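Istivel Kitchen Tasks - Rules for Submitting Runs

Frequently asked questions

Who has to follow these rules?
Anyone sending simulated runs to the shared Istivel set. Teams that only download runs can skip to the license page.

How many runs do I need per task?
At least 80 and no more than 200. Submissions under the minimum are returned without review.

Can I mix successful and failed runs?
Yes, but label them. A run counts as a success only if the end state holds for 15 steps after the last command. Put failed runs in a separate folder.

Do I have to change the object layout between runs?
Yes. Move at least one loose object each time. Fixed appliances stay where the Rusetti kitchen file puts them.

What counts as a collision?
Any contact between the arm and something the task doesn't name. Brushing a vase on the way to the microwave is a collision even if the vase stays upright. Log it and keep the run.

How should the gripper approach a door?
Come in from the handle side where you can, and slow down before contact. Don't pry at the edge of the door with a fingertip. The simulator sometimes allows it, and a real hinge may not. 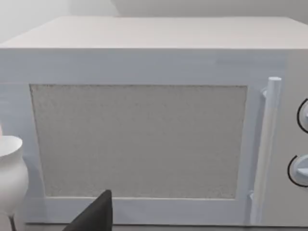
Approach speed is checked from the log, so there is no need to send a separate speed file. If your controller doesn't record speed, use the Clegg export script, which works it out from joint positions.

Can I hide the gripper in the camera view?
No. Leave both hands rendered, even when only a fingertip shows. Runs with hidden parts fail check 142.

Are dials and handles treated the same way?
No. Handles may be pulled or pushed. Dials may only be turned, and only in tasks that ask for it.

My older runs used the Bastari format. Are they still accepted?
Until the end of July. After that, convert them first - the converter is in the tools folder.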